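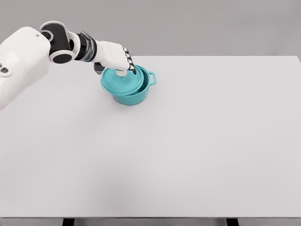
Pot lid demo at a library open day, sim or real robot?

Posted by Bikuletti

Hi all, quick one, need to sort this by end of September. I help run the open day at our community library and we've got a 20 minute slot for a robotics thing. Got the sim running on my laptop (humanoid arm, table, teal pot, lid with a knob on top). Plan is kids and parents watch it take the lid off and put it back on the projector. My co-organiser reckons people will walk straight out if there's no real robot in the room. We can get a loan of a real arm but it's a 2 hour drive each way and I'd have to learn the thing from scratch.

So is sim only OK for a general crowd? And has anyone had luck with lids, mine tips over to one side as soon as it comes up and I don't know if that's the grip or my settings. Looks a bit sloppy on a big screen.

Cheers, sorry for the rush, at work

Nokuthula Tshabalala

Did this at our school's open day, sim only, in the gym. It was fine. Few things.

Don't just press play on a recording. People can tell and they drift off to the sausage sizzle. Run it live and let someone pick where the pot goes. Move it a bit left, bit right, run again. When it misses, the kids go nuts, best part of the morning.

Tell them it's a simulation in your first sentence. I didn't, and had a dad ask where the robot was kept.

The lid: one small knob in the middle and fingers coming from above, you've got hardly any contact, so it'll pivot around the knob if the grip is even slightly off centre. Check where the lid's centre of mass is set. Mine had come in with the origin at the rim, took me a whole evening to find. Then check friction on the finger pads, then slow the lift right down. In that order, otherwise you'll be tuning friction to cover up a bad model like I did.

Also check the collision shape on the pot. If it's been filled in as a solid lump the lid can never drop back inside the rim properly, it just skates around on top. You want the hollow one.

And bring a real pot from home with a knob lid!! Get a kid to lift it with two fingers and feel it wobble. Cost me nothing and it got the idea across better than my 54 slides (yes, 54, I cut most of them in the car park).

Fourie

get the real arm. sims are boring for the public imo

Jurura

Disagree with Fourie, sort of. A real arm you've never used, in front of a crowd, with little kids leaning over the table? You need a barrier, somebody on the stop button the whole time, and a practise day beforehand. If you can't do all of that leave it for next year.

We had 177 through the door at ours, and the queue was for the laptop where you could nudge the pot with the arrow keys. Colour helped too, bright pot on a pale table shows up well even on a crap projector. Test yours with the blinds up, ours washed out completly and all that white arm went with it. Black parts still showed.

On the tilt, I'd leave a bit of it in for the day. Ask them why it's tipping. Had a girl maybe nine years old say "it needs its other hand", and off we went for ten minutes on that.

Power board and a long HDMI. Library ones always go missing.

Bikuletti

Legends, thanks. Origin was at the rim on mine too, just checked on my lunch break. Going sim only and bringing mum's casserole pot. Still havent tried the blinds, will do that when I get the keys.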